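Sourdough Starter Questions, All in One Place

My inbox has been full of starter questions since March, and I love every one of them! I bake out of a small kitchen in Fotville and I've kept the same starter going for 6 years, so I've made most of the mistakes already. Updated 12 August 2020 with a few new ones at the bottom.

Do I need to buy a starter?
Nope! Flour, water and a jar will get you there. If you have a friend who bakes, ask for a spoonful of theirs and you'll be baking this week. Mine came from Jong-dae Song, who taught the bread class I took over at Van Dusen, and it has been bubbling away ever since.

What flour should I use?
Whole wheat or rye to get it started, then plain unbleached all-purpose once it's lively. I use the stone-ground rye from Kolard, but whatever your store has is fine. I've fed mine with the end of a bag of spelt before and it was thrilled.

How long until I can bake with it?
Give it 10 days. Some take off sooner, and there's often a big burst of bubbles early on followed by a few days of absolutely nothing. Keep feeding it through the quiet part! So many people throw theirs out right then, and it breaks my heart.

How do I feed it?
Equal weights of starter, flour and water. I do 37 grams of each because that fits my jar (it's a funny number, I know, but it works). Stir, scrape down the sides, put the lid on loosely and leave it on the counter.

There's gray liquid on top. Is it dead?
It's hungry. Pour the liquid off or stir it back in, then feed it. Pink or orange streaks or fuzzy mold are a different story - throw that one out and start over with a clean jar.

How do I get dried starter off everything?
Cold water first, always. Hot water turns the flour to glue. Let the jar soak while you do something else, then go at it with a brush, and wipe up any drips on the counter before they set like cement.

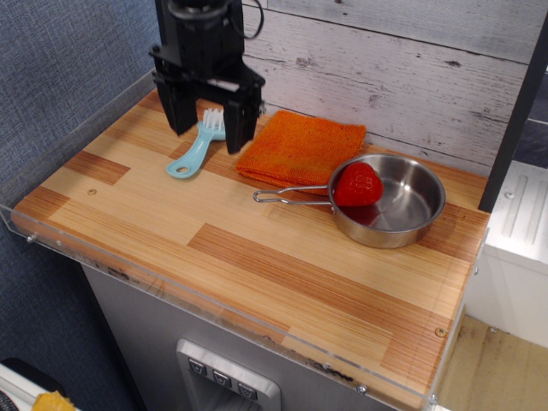
Brush, towel and a little steel pan on the counter.

Can I keep it in the fridge?
Yes, and if you bake once a week or less I think you should. Feed it, give it an hour on the counter, then in it goes. Take it out the day before you want to bake and feed it once or twice until it's doubling again.

What temperature does it like?
My kitchen sits at 73 degrees most of the year and the starter peaks in the afternoon after a morning feeding. Cooler kitchens just take longer. In winter I put mine in the oven with only the light on - and a sticky note on the door, please, so no one preheats it!

What do I do with all the discard?
Pancakes! Crackers! Scallion pancakes are the house favorite: discard straight into a hot oiled skillet, scallions on top, salt, flip. The cracker recipe I use came off a Breltano baking sheet insert and I've been adding more and more sesame to it ever since.

My loaf came out flat. Was it the starter?
Maybe. Drop a spoonful in a glass of water. If it floats, the starter is probably fine and your dough likely needed more time (or a bit less, if it was slack and sticky). Send me a picture of the crumb and I'll happily take a look.

Does it need a name?
Mine is called Gus. Yes, it needs a name.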